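Burnholm Pasture Plate Meter

I walk my fields with this thing every week in the growing season, so I'm probably the wrong person to write a calm product page about it! I'm Beverley Ellwood, and I started selling the Burnholm after I'd used one on my own cows' grazing for 5 years. You set the plate down on the grass, it rises to the height of the sward, and the counter on the shaft adds it up as you go (no batteries, no phone, nothing to charge).

I take plenty of readings in each paddock and zigzag a bit, and I stay away from gateways and water troughs where the grass is always odd. By July I can usually tell which paddock needs the cows out before I've even looked at the notebook, but I still write it down. My land agent likes the records, too, when we go over the grazing plan.

The shaft comes apart in the middle for the truck. If you have the older Catterall meter, the plates don't swap over, sorry, I've tried.

Price: $322
Spare plate: $118
Item no. 103 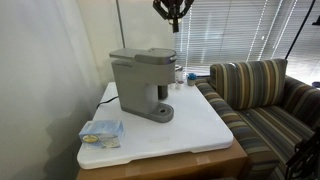
Grazing & Pasture Tools

Orders go out from my barn with a paper record book tucked in the box. Email me first if you farm steep ground and want the longer shaft.

Related items
Tokorico Step-In Fence Posts
Polex Fence Reel
Catterall Soil Sampling Tube
Burnholm Record Book Refill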